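How to budget for a two-arm kitchen bench (and still afford the kitchen)

Everyone who sets out to buy robot arms gets the arms right. They read the reviews, they argue over payload for a fortnight, they build a spreadsheet with conditional colours. Then the arms arrive, get bolted down, and spend three weeks pointing at a bare bench while someone drives around looking for a mug tree.

I have been that someone. What follows is the order I now do things in when planning a household-task bench: the sort where arms pick up vegetables, open drawers and put crockery back where it lives. It assumes a small lab or workshop, a fixed pot of money and a purchasing system that would like a form filled out for every teaspoon.

Step 1. Write the tasks before the shopping list

One page, plain verbs. Open a drawer. Take corn out of a basket. Hang a mug. Put a plate in a stand. If you can't describe a task in a sentence your neighbour would follow, you can't price it either.

Next to each task write which arm does it, what it touches, and how far apart those things are. Our first page had 31 tasks on it. We cut it to a dozen after noticing that most of the rest were "pick up object" wearing different hats.

Keep the page. You'll be asked in November why you need a toaster oven and you will want to point at something.

Step 2. Decide whether you need two sizes of arm

The tidy answer is a matched pair. One spare gripper fits both, there's one manual to lose, and the quote has a "x2" in it that looks professional.

The untidy answer is one large and one small, and it suits more benches than you'd think. A drawer wants reach and a bit of pull. A cob of corn wants very little of either. Paying big-arm money twice so that the second one can fuss with vegetables is a fine way to run out before you get to the safety line.

Mixed arms do cost you elsewhere. Allow for:

Two mounting plates, with different bolt patterns, naturally
Two controllers and two sets of updates, never released in the same month
Separate spare fingers for each gripper
Extra setup time getting them to agree on where the table is

We budgeted two days for that last one. It took nine. Put in ten and enjoy your spare afternoon.

Step 3. Get quotes that can be compared

Ask every supplier for the same thing, in writing, in the same order: arm, controller, gripper, mount, cables, freight, training, warranty. Otherwise you'll be comparing a whole car with a very nice set of wheels.

We had three quotes. Greva came in lowest, and stayed lowest until we asked whether the gripper was included. Palacios included everything, right down to a training day we didn't want and couldn't remove. Grimitz quoted in the middle, answered the phone, and sent a drawing of the mount without being chased, and that carried more weight with us than it probably should have.

Questions worth asking all of them:

Is the gripper included, and are the fingers a consumable?
How long is the cable from arm to controller, and what does a longer one cost?
Who pays return freight on a warranty repair?
How long is a replacement joint from order to door?

The cable question sounds petty. Our longer cable was $78. The short one that came in the box was free, and would have required the controller to sit on the bench next to the crockery.

Step 4. Price the table as if it were a machine

It more or less is one. If the table flexes when the big arm swings, every position you taught it is now a rough suggestion.

Buy or build something heavy, with a top you can drill without grieving. Ours is a plain brown top on an Erko steel frame, and the lot came to $1,341 delivered. I thought that was outrageous until I priced the hours we'd lost on the old folding one.

Measure for the arms at full stretch, then measure again with the furniture on it. Cabinets eat bench space at a startling rate. So does the base of a large arm, which on the supplier's drawing is a modest circle and in life is more like a houseguest.

Step 5. Buy the props properly

Props get left until last and paid for out of someone's own pocket. Give them a line in the budget. It will be the smallest line and the one that causes the most conversation.

Some rules that have held up:

Buy ordinary household things. A drawer with a real handle teaches you more than a block with a hook screwed into it.

Mix your shapes. Something round with a rim, something long, something flat that stands on edge, something with a handle, something with a lid. You want the grippers to have a varied and slightly annoying day.

Mix your colours too. Two mugs that look different are much easier to talk about than two that match. "The pink one" is a complete instruction.

Buy duplicates of anything ceramic. I won't give you our plate statistics.

Before you spend anything, lay the lot out, walk the arms through the tasks, and see what's in the way of what. A wicker basket of corn at one end, the drawer cabinet and toaster oven at the other, with the mug tree and the plates fitted in where they can be, is about as much as a bench our size will take with two arms working over it. 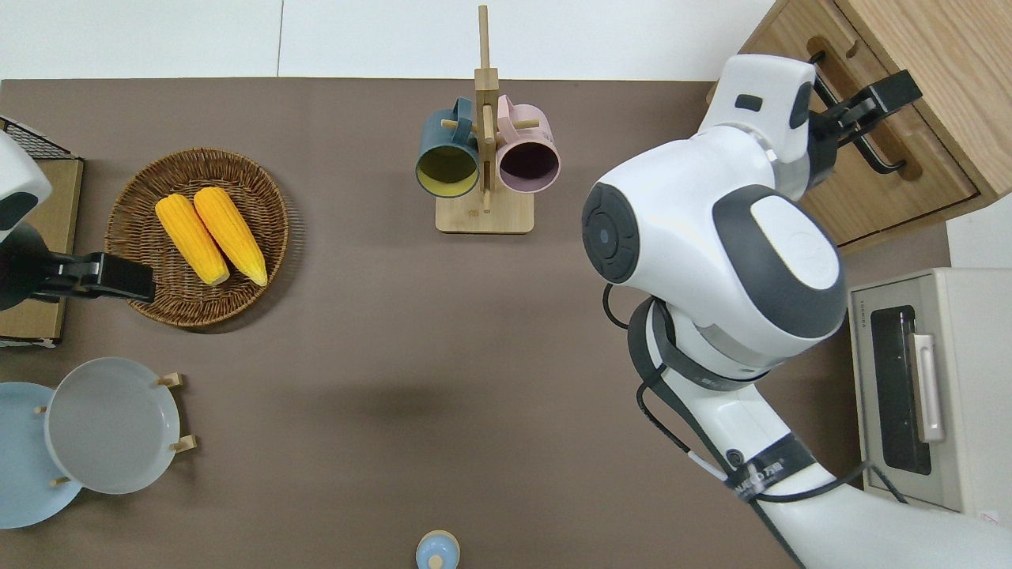 Step 6. Budget for the parts that don't show up in the brochure

A rule I was given early on, and ignored: whatever the arms cost, put aside around a third as much again for everything attached to, underneath or in the general vicinity of them.

Ours went on emergency stops (one per arm, plus one by the door), cable management, a power board that wasn't embarrassing, cameras and their brackets, a computer with a decent graphics card, and the electrician. The electrician was the best value of the lot and the hardest to get approved, as he didn't come with a part number.

Do the risk assessment now, while you can still change the layout for free. Move a guard on paper and it costs you an eraser. Move it after installation and you'll be meeting the electrician again.

Step 7. Spread the spending

If your money has to be gone by the end of the financial year, order in this order: arms first, table second, computer third, props whenever. Arms have the long lead time. Mugs are available most days.

If it doesn't have to be gone, buy the small arm first. You can get a surprising amount of planning done with one little arm and a basket, and you'll find out whether your table, your cameras and your patience are up to it before the large invoice lands. Several of our bad ideas died cheaply this way.

Hold back enough for one repair. Something will hit something. With a cabinet on the bench it'll probably be the cabinet, but the cabinet has never sent us a bill.

Step 8. Write the running costs down before somebody asks

Gripper fingers and pads, yearly
Software licences, if your supplier has discovered subscriptions
A service visit, or the freight to avoid one
Crockery
Produce, if you use the real thing (check who's taking it home)
A share of the power bill, if your building does that sort of thing

Add it up, put it at the bottom of the task page, and send both together. Ours went back and forth twice over the word "crockery". We changed it to "manipulation test items" and it was approved before lunch.

Common mistakes

Ordering both arms with the same lead time in mind. Ask separately, even from the same supplier.

Measuring the doorway after the crate arrives.

Putting the drawer at the very edge of the arm's reach. The arm can get to the handle when the drawer is shut, but the whole point of a drawer is that it moves. Check it closed, half open and fully open.

Forgetting which way the oven door swings.

Letting freight sit in the quote as "TBC". It will be confirmed, and you won't like it.

If you're revising an old budget instead of starting fresh, do Step 1 again anyway and cross off the tasks you stopped running. We found a whole gripper that way, still in its box, under the corn.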